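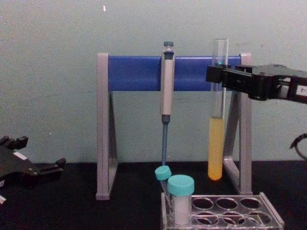 Handout 6: The bench before you touch it

Most of the bad numbers handed in on this course are blamed on the pipette. I have stopped believing it. Pipettes do drift, and ours get dropped like everyone else's, but a tool that was fine for the group before you is seldom broken by the time you pick it up. Read the notes below before the session and bring them with you.

1. The stand

A pipette lives on its stand, upright, whenever it isn't in your hand. You will see people lay one on its side "for a second" with liquid still in the tip. Liquid runs back into the shaft, and the next person gets the benefit.

The single-channel pipettes hook over the crossbar. Look at the hook when you hang one up. If it is only resting on the edge, a knock to the bench will bring it down. The Skulby catalog calls its stands "stable on any surface", and I would like to meet the person who tested that. Keep the stand toward the back, away from your elbows, and don't hang two pipettes close enough to touch.

Hanging does nothing for a pipette that has already been contaminated. I mention this because every year a report tells me the pipette "was clean as it had been stored on the stand".

2. The rack

Our clear racks have a top plate and a bottom plate with matching holes. A tube has to go through both. If it goes through only the top one it will lean, and you will read the level wrong and then tell me about meniscus error.

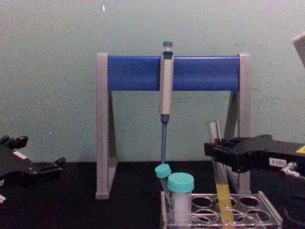
Fig. 2. Hanging pipette, with two capped tubes and a glass test tube in the clear rack.

Glass test tubes are the worst for this. A narrow tube in a wide hole will settle at whatever angle it likes. Take the reading with the tube held vertical, at eye level, and put it back afterward. Do not try to cure the lean with folded paper towel. It hides the bottom of the tube and it gets left there.

Clear plastic is pleasant to look at and poor at telling you where you are. Against a black bench the empty holes are easy to miscount. Work from one end, and write down which end. "Left" is no use in a notebook if your partner was standing on the other side.

3. Caps

The screw-cap tubes stay capped until you need them. Having matching caps says nothing about matching contents. I know the Beddoe guide suggests sorting by cap color, and that may work in a store room. On a teaching bench caps get swapped within minutes. Label the body of the tube. A label on the cap belongs to the cap.

When a cap is off, it goes upside down on a clean tissue. One cap off at a time. If you find yourself with two loose caps and two open tubes, you no longer know which is which, whatever you feel about it, and the honest thing is to start again.

4. Color as evidence

A yellow liquid in a test tube is a yellow liquid. You can't name it by looking, and you can't judge its strength from the shade either, as the same solution looks darker where you look through more of it. Write down what you see ("yellow, clear" or "yellow, cloudy") and keep the name for the label. Several of the tidy color charts going around, the Lotalance one included, were plainly made under better lamps than ours.

5. Volumes for the practice run

Set the pipette to 177 microliters. Yes, it is an awkward number. With round numbers people stop reading the dial. Deliver it 6 times into a weighed tube and weigh after each delivery. Then set 600 on the larger pipette and do the same.

You are looking at the spread before the average. A good average with a wide spread means your errors happened to cancel, and you should not expect them to do it again.
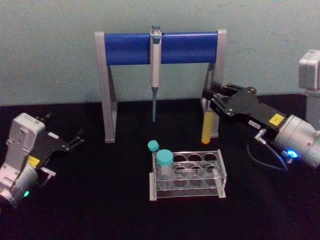 Change the tip between the two volumes, and between liquids always. Press to the first stop before the tip goes in, let the plunger up slowly, and wait a moment before you lift out. The Diletti leaflet claims that a pre-wetted tip "eliminates" error with water. It reduces it a little on a good day. Try it both ways and give me your own figures.

6. What to hand in

All the weights, in the order you took them, including the ones you dislike. A crossed-out value must still be readable. Allow 20 minutes for the write-up and do it at the bench, before you put anything away.

If a value looks wrong, say so and say what you think happened. "Human error" is not an explanation and gets no marks. Neither does "the pipette", unless you checked it and can show me the check.

Balance instructions are on the back of Handout 5. Rinse the glass tubes twice before they go in the drying tray.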